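Notes for my part of the evening, 16th August. Renata Nowakowski. Print large this time!

**Opening (slow down, breathe)**

Good evening, friends, and thank you for coming out when I know so many of you have had a long day already and probably skipped supper to be here. I see faces from the March meeting and I see plenty of new ones, and I'm so glad of both. Thank the Susitz congregation for the room and the coffee. Thank the choir (wait for clapping).

Say why I'm the one talking. I rented on Gravus Street for 10 years. I loved that apartment, drafty windows and all, and when the building was sold I got a letter under the door and a date to be out. I'm not a lawyer. I'm a person who got a letter, and then found out how many of my neighbors had the same one in a kitchen drawer.

**What we're asking the council for**

Keep this plain, and say it twice if the room is noisy.

The tenant fairness ordinance does two things. It says a landlord can't turn a family away because part of the rent is paid with housing assistance. And it says that if you complain about the heat or the mold, you can't be put out for complaining. People are always surprised that the second one isn't law here yet. I was surprised too, and I'd been living under it.
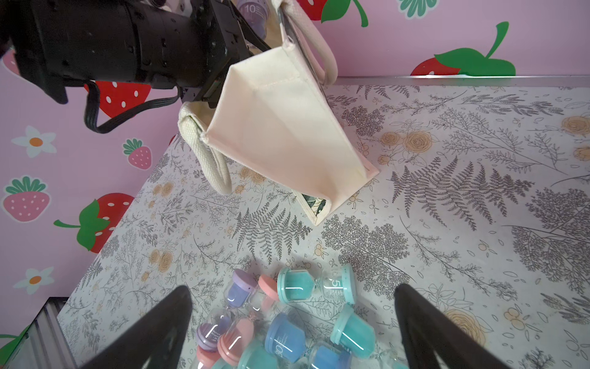
Somebody will ask about small landlords. Be kind about this, because some of them are in our pews and they're worried. Mention Mr. Zieliński, who owns one building with 3 apartments, lives downstairs, and came to the last hearing to speak in favor. He told the council he already does everything the ordinance asks. Don't go on too long about him, he'll be sitting right there and he hates it.

**The hearing itself**

We want 300 people at City Hall. You don't all have to speak! Sitting in the chairs counts, and so does standing in the hallway if the chairs are gone (they were gone last time, and the folks in the hallway sang, which I will remember until I die).

If you do want to speak, sign the sheet when you walk in. Give your name and your street, and then tell them one thing that happened to you or to somebody you love. Every speaker gets 2 minutes and the chair does keep to it, so please practice out loud at home, to your spouse or your cat or whoever will hold still.

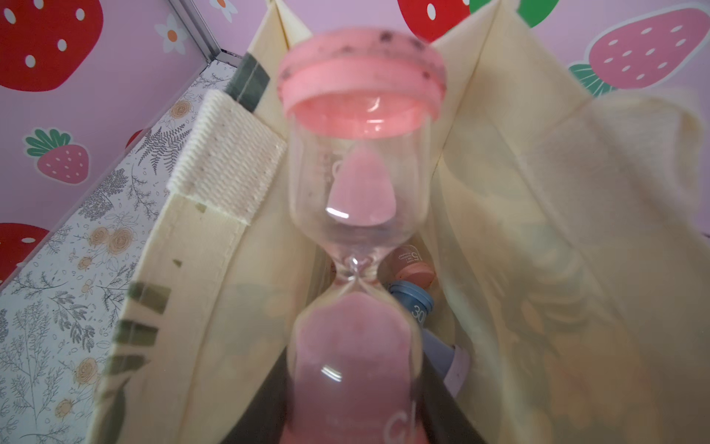
*Pink sand timer, still running.*

**Rides and children**

The bus leaves from the Gekus Center parking lot. If you need a ride to the bus, see me at the coffee table and I'll match you up with someone. Children are very welcome, and there'll be a quiet room with crayons for the little ones who've had enough of city government.

**Closing**

Ask everyone to turn to the person beside them and say, "Will I see you there?" Let it get loud. Then bring it back down and read the names of the families from Gravus Street, slowly, and hand the microphone over to the choir.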